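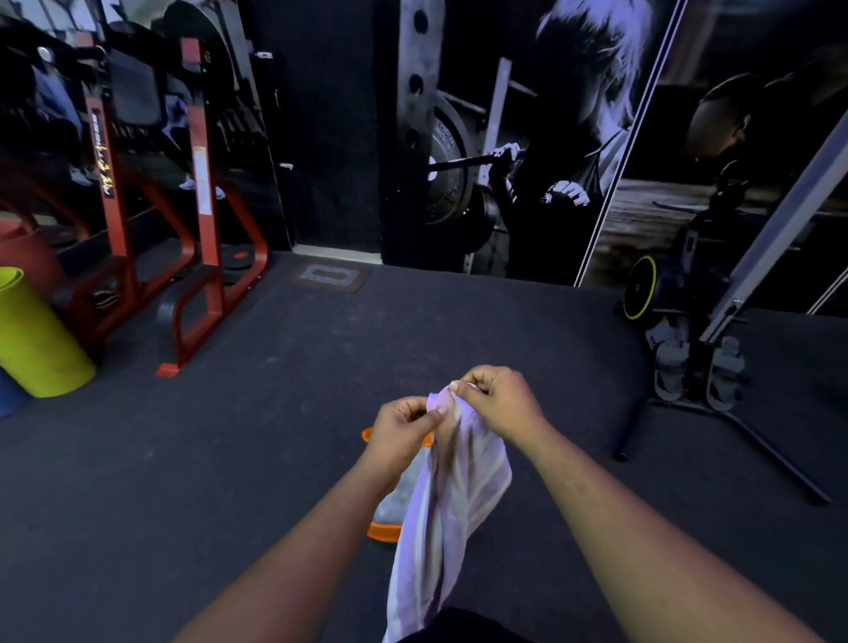 Lavender-and-white striped towel, held by its top edge over the gym floor.

FOR IMMEDIATE RELEASE
2026-08-07

Osta Gyms Asks Members to Fold Their Towels, Offers Lessons

IRKHOLM – Osta, the neighborhood gym on the Irkholm waterfront, will open a towel corner at its main training room this month and will teach any member who asks how to fold a towel. The lesson takes two minutes. The gym expects it to be the least sweaty thing on the schedule and, going by the state of the shelves in February, one of the harder ones.

The program is called Verow, after the brand of striped towel Osta now stocks. It replaces the previous system, under which members took a towel from a pile, used it, and returned it to a different pile, or to the same pile, or to the top of a rack.

"Our members can lift remarkable amounts of weight," the gym said in a statement. "We have seen what they do with a rectangle of cotton, and we believe there is room for growth."

Osta looked into the matter over the winter. A one-evening check of the shelves found 61 towels, of which a handful could be called folded by a generous person. The rest had been rolled, wadded, draped or, in one case, tied in a knot that took two staff members to undo. The gym has asked whoever tied it to consider teaching a class.

The Verow fold was worked out with Khổng, the laundry service that has washed Osta's linens since the gym opened and has opinions about them. It starts standing up, with the towel held out in front of the body and one hand at each top corner. Give it a single shake. Bring the corners together, run a hand down the edge, and fold in half the long way. Then fold in thirds from the bottom and set the towel on the shelf with the rounded side out. Members who gather the top edge in a bunch first will find that the towel hangs in a twist and stays that way. They may let go, find the corners again and start over. There is no penalty and no timer.

The stripes help. They run the length of the cloth, so a crooked fold shows up right away, which Khổng regards as a feature and several early testers regarded as a personal remark.

Lessons are held on the rubber matting near the red rack, where there is space to swing a towel without hitting anyone's water bottle. Balance pads will stay out during lessons. Members are welcome to fold while standing on one, though the gym recommends learning the two skills separately.

Osta would also like to clear up some questions that came in after the first notice went up by the door:

Folding does not count as a warm-up.

It does not count as a cooldown either, but staff will not argue.

Used towels still go in the hamper, unfolded. Please do not fold a used towel and put it back on the shelf. This has happened.

Towels may not be used to reserve equipment. The rack is not a clothesline, however well the height suits it.

Members who bring their own towels are free to treat them as they like. Staff may look over from time to time.

The new corner has shelf room for 64 towels when they are folded the Verow way. Under the old way it held roughly half that before the pile slid off, usually during the early class.

Lessons are free and included with every Osta membership, down to the weekday morning pass. No sign-up is needed. Towels are provided, and members will be asked to leave them where they found them, only flatter.

About Osta
Osta runs a training room, a stretching room and a small front desk in Irkholm. It offers strength classes, balance classes and open gym hours, and lends towels to all members at no charge.

Press contact
Osta front desk, Irkholm. Reporters are invited to attend a lesson and should be prepared to take part.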